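Getting marks off a white plastic panel

Forum: Home & Shed > Cleaning and Repairs
Page 1 of 1

amancay_c
Posted Friday, 7:12 pm
Bought a second-hand potting bench off a bloke in Mora and the splashback is white plastic, the slightly textured kind. It has brown spots all over the bottom half and a couple of long drips. I've had a go with dish soap and a sponge, then sugar soap, and the colour hasn't shifted. I don't want to scratch it. What would you try next?
Amancay

retamal_j
Posted Friday, 7:40 pm
Bicarb paste. Mix it thick, leave it on for an hour, wipe it off with a damp cloth. I do our laundry tub that way.

Wostau86
Posted Friday, 7:58 pm
Depends what the brown is. Rust, tannin and old potting mix all look the same from a metre away and they need different things. Citric acid for rust. Oxygen bleach for tannin. If you put chlorine bleach on rust you can set it and then you're stuck with it.

retamal_j
Posted Friday, 8:05 pm
I've used chlorine bleach on everything for years and never set anything.

Wostau86
Posted Friday, 8:11 pm
On rust?

retamal_j
Posted Friday, 8:16 pm
On whatever was in the tub. I didn't send it to a lab.

pilar.f
Posted Friday, 8:33 pm
Please don't use bleach and an acid one after the other without a proper rinse in between. The fumes are nasty even outside. Open the shed door and wear gloves.

I had a similar job in March with some garden chairs. Citric acid, 2 tablespoons to a cup of warm water, paper towel soaked in it and stuck on the spots. Took three goes. The spots faded but you can still find them if you look.

Eusebio E
Posted Friday, 9:02 pm
Melamine sponge. Light pressure, plenty of water, and try it on the back first as it will take the shine off gloss plastic. On a textured one you won't notice much.

Marks on white always look worse than they are. Speckles and streaks like these would have me reaching for the sponge before any chemicals:

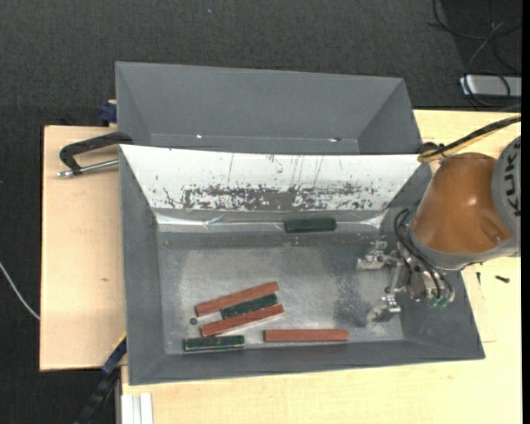 White sloped panel with brown and reddish speckling, heaviest across the lower half.

Wostau86
Posted Friday, 9:20 pm
I'd still do the citric acid first with reddish spots like those. A melamine sponge is an abrasive, whatever it says on the packet. Amancay said no scratches.

Eusebio E
Posted Friday, 9:27 pm
A very fine one. Fair point on gloss though.

jo_lucero
Posted Friday, 9:45 pm
Has anyone used the Javell paste? The hardware shop in Obeidat has it on the bottom shelf near the grout. I got a tub for the shower and it did the corners well but I haven't tried it on plastic.

retamal_j
Posted Friday, 9:51 pm
Too dear for what it is. Bicarb.

amancay_c
Posted Friday, 10:14 pm
Thanks all. The bench was stored under a steel shelf so rust is a fair guess. I have citric acid in the cupboard from descaling the kettle, so I'll do a test patch behind the tap where it won't show, then the wet paper towel. If that does nothing I'll get a melamine sponge. No bleach for now, sorry Josefina.

retamal_j
Posted Friday, 10:20 pm
Your bench.

pilar.f
Posted Friday, 10:31 pm
Put some cling wrap over the paper towel or it dries out before it does any good. And keep it off the steel legs.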